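Setting Up Wrist Camera Checks for Contact Tasks in Billilell

This tutorial explains how to configure the wrist camera check in Billilell, the task control package maintained by the Vandeo software group. It is intended for operators who have completed the basic installation and can already run a pick routine from the console. Readers who have not done so should begin with the Brulham setup pages.

Before You Begin

The controller must be idle and the arm must be in its home position. Open the task file in the editor and save a copy under a new name. Changes to the original file will be overwritten the next time the shared library is updated.

Step 1. Select the camera stream

In the Sources panel, choose the wrist stream and set the buffer to 18 images. Leave the exposure setting locked. Automatic exposure changes the brightness of the fingers from one image to the next, and the finger mask in Step 2 depends on a steady value.

Step 2. Draw the finger mask

Both fingers remain in view of the wrist camera throughout the task. Choose Mask, then New, and trace each finger separately. Keep the line slightly outside the edge of the pad. The held part must be left outside the mask, including the area between the fingertips.

Step 3. Define the contact region

Pause the approach when the part is close to the surface. Draw the contact region around the upper end of the part and the section of the surface next to it. Shadows should be included in the region, as the distance estimate uses them.

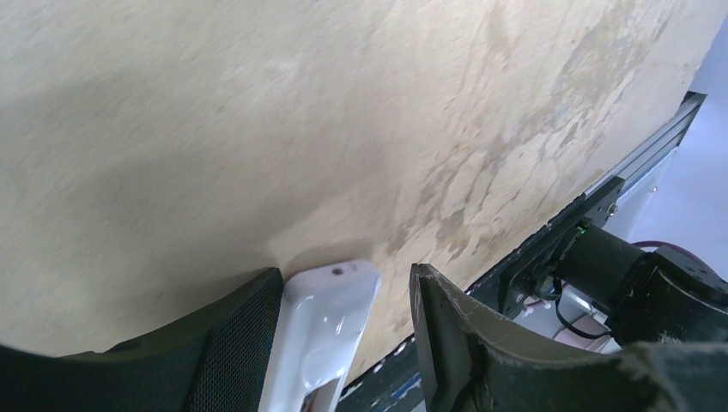
Wrist view during approach: white plastic part held between the fingers, with its upper end near the beige surface.

Stains and uneven color on a surface may be reported as false edges. If this occurs, raise the texture filter by 2 and repeat the check. Do not raise it above 14. At higher values, small features on the part, such as holes, are no longer tracked.

Step 4. Exclude fixed equipment

Rails, brackets, motors and cables that enter the view should be assigned to the Static layer. Indicator lights require a separate entry under Ignore Points. Cables that may move should be given a wide margin.

Step 5. Set the stop condition

Enter a stop delay of 200 milliseconds and select Hold Position as the response. The Release response is not permitted for contact tasks.

Step 6. Run the check

Start the routine at reduced speed and watch the status line. A result of READY means that the mask, region and layers have been accepted. A result of REGION LOST usually means that the contact region overlaps the finger mask. Return to Step 3 and redraw it.

Completed task files should be sent to Viktória Virág for review before they are added to the shared library. Questions about the texture filter may be directed to Magdolna Pintér.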